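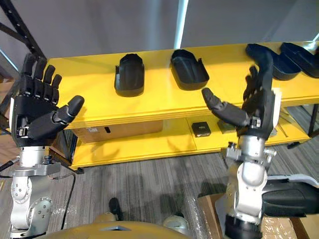 Do you know what your stockroom loses every day to people looking for things? The woman I went to see on the edge of town does, more or less to the minute, and she is happy to tell you over a very strong cup of coffee.

She runs the storage side at Sirker, a small company that packs spare parts for garden and workshop machines. I had asked for half an hour. I got most of a morning, a tour of every shelf in the place and a lecture on trays that I am still thinking about as I write this up at my own kitchen table, with a pile of unsorted mail at my elbow.

She asked me to leave her name out. "Put the shelves in," she said. "The shelves did the work."

So, the shelves. I wanted to know first why yellow, as I would have guessed gray for a stockroom.

"I got yellow at a closing sale," she said. "Fekudus, the furniture outlet, was shutting its warehouse and they had these units stacked out back. I wanted gray! I went there for gray. But the yellow ones were cheaper, and I have come around. You put a black tray on a yellow shelf and you can see it from the door. You put a black tray on a gray shelf and you walk right past it, and I have, many times."

The trays are molded black plastic, hollow, with a raised rim and a little tab sticking out at the side. They look like nothing much. She has 800 of them, bought in one go, and she talks about them the way other people talk about their tomatoes.

"Before these we had cardboard," she said. "Cardboard is fine for a year. Then the bottoms sag and somebody writes on the side in marker, then crosses it out and writes something else, and after a while you have a box that says springs, washers, DO NOT USE and Christmas. That was a real box. It had hose clips in it."

I asked how she picked this tray over all the others, and she pulled two samples out from under her desk. One was from Strazds, a catalog supplier, and it was deeper, with straight sides. The other was the one she went with, from a firm called Rastov.

"The deep one holds more, and everybody here voted for it," she said. "I overruled them. A deep tray gets filled with whatever is lying around, and then the thing you want is on the bottom. With a shallow one you look in and you know. I also like the rim. You can get your fingers under it."

And the tab?

"Oh, I love the tab. It was supposed to hold a label, I think. We tried that and the labels peeled off by lunchtime. Now people just use it to pull the tray toward them. You don't need to reach over the top."

We walked down the aisle and she moved things as she talked, a nudge here, a quarter turn there. I don't think she knew she was doing it. One tray was tipped up on end and she laid it flat without looking at it. I asked if it drives her crazy when things are left crooked.

"It used to," she said. "When we first set up I had tape on the shelves, an outline for every tray, like a parking lot. It lasted 2 weeks — I mean the tape did, my temper went sooner. People were so worried about the lines that they put the tray back perfectly and forgot to put the part in it. So I pulled up the tape. Now the rule is the right shelf, in the right row, and I don't care if it's a little sideways."

(She does care. I watched her straighten five more before we got to the end.)

The rows are short on purpose. She keeps the parts that move fastest on the top surface, where you can grab them without bending, and she leaves gaps between the trays. I said that looked like wasted space to me, and got a look over the top of her glasses.

"Everyone says that. My boss said that. Where does your hand go? If the trays are jammed together you have to wiggle one out, and then the one next to it comes too, and now you have screws on the floor. Leave room for the hand. I would say that to anyone with a kitchen drawer, never mind a stockroom."

I admitted to my kitchen drawer. She wanted to know what was in it, so I told her: rubber bands, three corkscrews, a takeout menu from a place that closed. She was kind about it.

"Take it all out," she said. "Put it on the table. Anything you have used since September goes back in. The rest goes in a bag, and the bag goes in a closet, and you don't throw it away yet. People get stuck at the throwing away part. They stand there holding a corkscrew and they feel sad. So don't do that part. Just do the bag."

And after that?

"After that you find you have a shallow drawer with a few things in it. And you leave it alone! Don't buy dividers. I know somebody is going to be mad at me for that. I bought dividers for half of this room and I have them in a crate if you want them."

I did take two, I confess. They are in the drawer now and I have already lost a corkscrew behind one.

Before I left I asked what she would change if she were starting over. She took a while with that one. We were back by the coffee machine, and somebody behind us was asking for a gasket and somebody else was calling out a row number.

"I would start with fewer shelves," she said. "We opened with 7 units and we filled all of them, because they were there. We are down to 5 now, and it's the same business, with a little more going out the door. I should have sold the other two sooner. I kept thinking I would need them."

Where are they?

"In my garage," she said. "With a lot of cardboard boxes on them."

Posted January 4, 2023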